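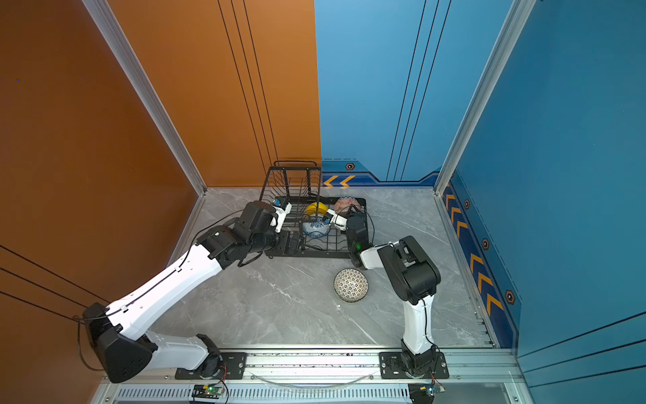
# Alholm dish rack, black

**£30.00** including VAT
Order code: 947
Sold by Wokex

The Alholm is a black metal wire rack for the worktop or the draining board. It has a tall slotted section at one end for plates and a low, flat grid tray running out from it for everything else. There are no moving parts and nothing to clip together. You take it out of the box, give it a wash and put it where you want it.

We have sold the Alholm for several years and it is the rack we suggest to people who wash up by hand once or twice a day for a small household. If you wash for a large family, or you want somewhere to drain big roasting tins, please read the section on what fits before you order.

## Size and weight

| | |
|---|---|
| Overall length | 361 mm |
| Height of low tray | 83 mm |
| Weight, empty | 947 g |
| Colour | Black |
| Material | Metal wire |
| Assembly | None |
| Dishwasher safe | No |

Yes, the weight in grams and the order code are the same number. We get asked about it, and it isn't a misprint.

Measure your worktop before ordering, and check what is above it as well as how long it is. Plates stand above the top of the slotted section, so if the rack is going under a wall cupboard or a low shelf, stand your largest dinner plate on its edge in the spot you have in mind and see that you can still lift it out without tipping it.

## The plate end

Plates go in on edge, one to a slot. Flat dinner plates and side plates sit best. Plates with a deep rim take up more room and you may need to leave an empty slot between one and the next. The same goes for pasta bowls and soup plates, which can be stood in the slots if they are shallow enough but will lean on their neighbours if you fill every gap.

Put the heaviest plates nearest the tray and the lighter ones at the outer end. A rack full of stoneware plates with nothing in the tray will have most of its weight at one end, so keep the whole base on the worktop and don't let the plate end overhang the sink.

Chopping boards can go in the slots too, provided they are thin. Thick wooden boards won't fit and are better dried standing up against the wall with air on both sides.

## The tray end

The tray is an open grid. Bowls, small dishes, cups and lidded boxes go here. Bowls drain properly when they are turned over or tipped well to one side. A bowl left the right way up will hold whatever water ran into it, and a bowl with a deep foot ring will hold a little on the underside when it is turned over, so wipe the ring before you put it in the cupboard.

Narrow things are less happy on a grid. Egg cups and very small glasses can rock on the wires. Stand them on a folded cloth beside the rack.

Cutlery will need its own pot. The Alholm doesn't come with a cutlery holder and we don't stock one that hooks on to it. A plain jar or a drained utensil pot placed next to the rack does the job well enough. Sharp knives should be dried straight away and put back in their block or drawer.

## What fits and what doesn't

Customers send us a lot of questions about particular pans and dishes. As a guide:

- Dinner plates, side plates and saucers: yes, in the slots.
- Cereal bowls, rice bowls and small serving dishes: yes, on the tray.
- Mugs: yes, upside down on the tray.
- Wine glasses: not recommended. They stand too high for a low tray and are easily knocked.
- Small saucepans: one at a time, upside down, with nothing underneath.
- Roasting tins, stockpots and large frying pans: no. Dry these by hand.
- Baby bottles: they can be laid on the tray, but a rack with pegs is better for them.

Mixed tableware is fine. You can put a patterned bowl in next to plain ones without trouble as long as the pieces aren't pressed hard against each other. With older porcelain, or anything with gilding, put a soft cloth on the grid first. Metal wire can leave a grey mark on a pale glaze if a heavy piece is dragged across it. These marks generally come off with a mild cream cleaner.

Tableware is not included.

## Where the water goes

The rack is open underneath and is sold without a drip tray. On a sloping draining board next to a sink that is all you need, and the water will run off by itself.

On a flat worktop you'll want something below it. We sell the Grarkine draining mat in two sizes, and the smaller one is the right match for this rack. It lies flat, has a raised edge and can be carried to the sink and emptied. A folded tea towel works too, though it should be changed daily or it will start to smell.

On solid wood worktops, please don't leave the rack standing directly on the surface. Water that sits under any rack will mark oiled wood in time. Laminate and stone are more forgiving but should still be wiped dry underneath at the end of the day.

## Cleaning and care

Before first use, wash the rack in warm water with a little washing-up liquid, rinse it and dry it with a towel.

After that, once a week is enough in most kitchens:

1. Take everything off and shake out any crumbs.
2. Go over the wires with a soft brush and warm soapy water. An old toothbrush is useful where the wires cross.
3. Rinse under the tap.
4. Dry with a cloth, paying attention to the joints.

If you live in a hard water area you will see a white film build up on the black finish. It shows more on black than it would on a pale rack. Mix equal parts of white vinegar and water, wipe it on, leave it for five minutes and rinse well. Don't leave vinegar on overnight.

Please don't use wire wool, scouring powder or bleach. All three will damage the finish, and once it is scratched through the metal beneath can rust. For the same reason the rack shouldn't go in the dishwasher. We did try it at the start, and the finish lasted a few months before it went dull at the corners.

Small scratches can be dabbed with a black enamel touch-up paint suitable for metal. Use it on the underside and outer parts only, and keep it away from wires that touch your plates.

## What customers say

**"Does what I need"**
I had a two-tier rack before and it was always full of things I should have put away. This one holds the breakfast and lunch things for two of us and then I have to empty it, so I do. The plate slots are firm. I would have liked a place for forks.
– Ita Geraghty

**"Good, but shows limescale"**
Bought it in April to go with black taps. It looks smart and takes my small bowls nicely on the flat part. You do have to keep on top of the white marks if your water is hard like ours. Vinegar works. One star off for no drip tray in the box.
– Anayeli Zavala

## Questions

**Can I turn it round so the plates are on the right?**
Yes. Turn the whole rack through half a circle and the plate end will be on the other side. It makes no difference to how it drains.

**Will it sit across a sink?**
No. It is made to stand on a flat surface. At 361 mm it is too short to bridge most sinks and it has no arms to hold it there.

**Can I use it inside a cupboard to store plates?**
You can, and some people buy a second one for this. Make sure the plates are fully dry first.

**Is it the same as the Ponce rack you used to sell?**
No. The Ponce was a folding rack and has been discontinued. We still have a few spare hinges for it, so get in touch if you need one. Parts from the Ponce don't fit the Alholm.

**Do you sell it in white?**
Not at present. We had a short run in white and have no plans to order more.

## Delivery

Racks in stock leave us within two working days. Delivery in mainland Britain is by parcel carrier and you'll be sent a tracking number by email. The rack comes in a plain cardboard box with a paper wrap. Please keep the box until you are sure you want to keep the rack.

We can send up to four racks in one parcel. For larger orders, such as for a holiday let or an office kitchen, write to us first and we will work out the carriage.

## Returns and guarantee

You have 30 days to send the rack back if it doesn't suit you. It should be clean, dry and in its box. Return postage is at your cost unless the rack was damaged or we sent the wrong item.

The Alholm is guaranteed for two years against broken joints and bent wires in normal household use. The guarantee doesn't cover limescale, scratches, or rust caused by dishwashers, bleach or scouring. To make a claim, send us your order number and a clear photo of the fault. We normally replace the rack and won't ask for the old one back.

Page last updated June 21, 2020. Price and stock checked on the same date.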